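Handero Opens Enrollment for Its Clothing Repair and Resale Program in Nimel

NIMEL – Handero, the clothing resale and repair company, will open enrollment on Tuesday for a home pickup program covering the city of Nimel and the neighboring town of Pledent. Households that sign up will be able to send in clothes they no longer wear and have them repaired, resold or recycled at no charge.

The program follows a trial that ran through February with 485 households.

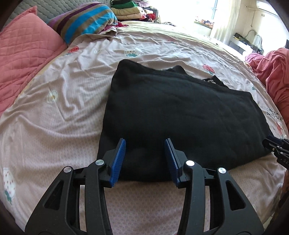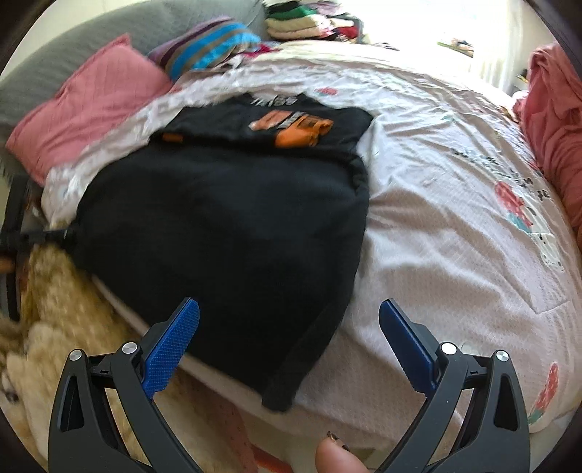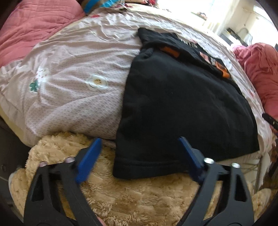
Black garments at home. Dark everyday clothing is accepted under the program.

Each enrolled household receives two reusable bags. One is for clothes in wearable condition. The other is for clothes with holes, broken zippers, missing buttons or worn cuffs. Bags are collected from the front door or building lobby and replaced with empty ones at the same visit.

Households in the trial sent in nearly 3000 pieces of clothing. T-shirts, sweatshirts and children's pants made up the largest share. Handero sorted the pieces at its Nimel workshop, where seams, hems and fastenings were repaired before the clothes went on sale. Pieces that could not be repaired were sorted by fiber and passed on for recycling.

Repaired clothing will be sold at the Handero store on the ground floor of the workshop and on the company's website. Households may choose to take store credit for the pieces that sell or give the credit to the school clothing fund in Pledent. Credit stays valid for six months.

Repair work for the program is shared with Jankauskaitė, a tailoring shop that has worked with Handero on coats and formal wear. Under the new agreement the shop will also handle knitwear and lined jackets. Customers who want a piece repaired and returned to them can mark it with the yellow tag supplied in the bag. Returned repairs are charged at the regular store price.

Clothes should be washed, dried and folded before pickup. Pockets should be emptied. The program does not accept underwear, swimwear, pillows or shoes. Bed linens and curtains can be dropped off at the store during opening hours.

Enrollment will be available at the store counter and through the Handero website from 9 a.m. Apartment buildings may register as a group and ask for a shared collection point. Pickup times will be confirmed by text message the day before each visit.

Media contact: Handero Press Office, Nimel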